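Pre-run checklist, pick cell 2, software release 3122
Checked by: Sem Van Leeuwen, November

1. Head view, tray detection. OK. Planner must find the tray before the arm is enabled.
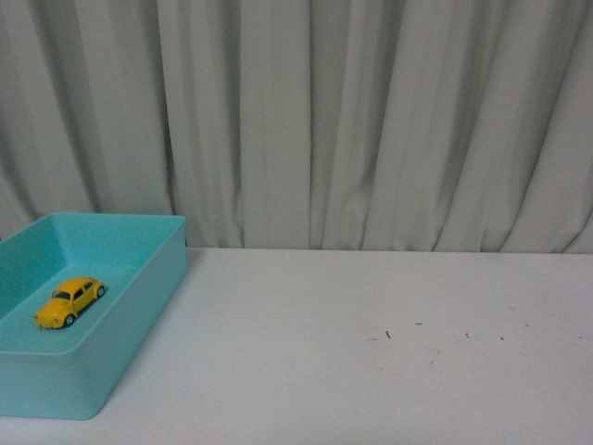 2. Speck filter in Troser. Comment: dirt on the table must not become a grasp target. Please keep the filter on.

3. Floor zone map loaded. OK.

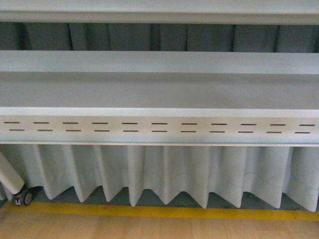 Photo: Gravon cell log

Yellow line is in the map as a soft limit.

4. Gripper open command, stop above tray. OK.

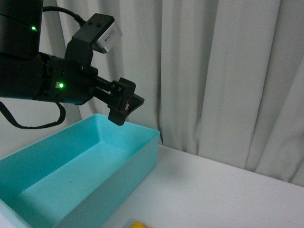
Fingers open above the turquoise bin.

5. Wrist view, finger mask. Comment: the mask is from the old fingers, Hendriks should update it.

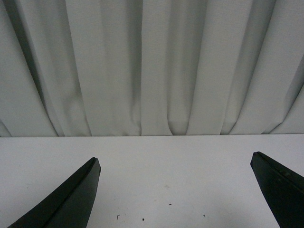

6. Watchdog set to 1000 ms. Not OK, I found 2 different values in the config. To be repaired before the next run.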